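Table build, part four
June 2022

The left arm is finally back on. I had it off for most of the week because the bracket under the fingers kept working loose, and I got tired of tightening it between runs. Johannes Visser lent me a longer screw from his bin at Brollelik, the shared shop where the table lives, and it has held so far.

I also swapped the finger pads. The old ones were too slick for anything glossy, so I'm back to small plastic pieces on the black tabletop until I trust the grip.
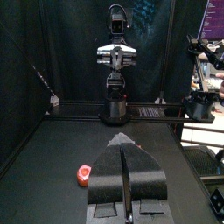

Grip force is the next thing to sort out. At 12 percent it drops things. Any higher and round parts shoot out sideways, and I've chased enough of them under the desk. I think the fingers are closing unevenly, so I'll shim one side and log another 3,000 cycles before I touch the software. The counter is at 3,919 now.

The curtain stays up. It cut the glare a lot, and the wrist cameras need less fiddling in the afternoon.

Still to do: tie down the loose cables, print 2 more corner brackets, and write up the wiring for whoever uses the table in December, when I'm away.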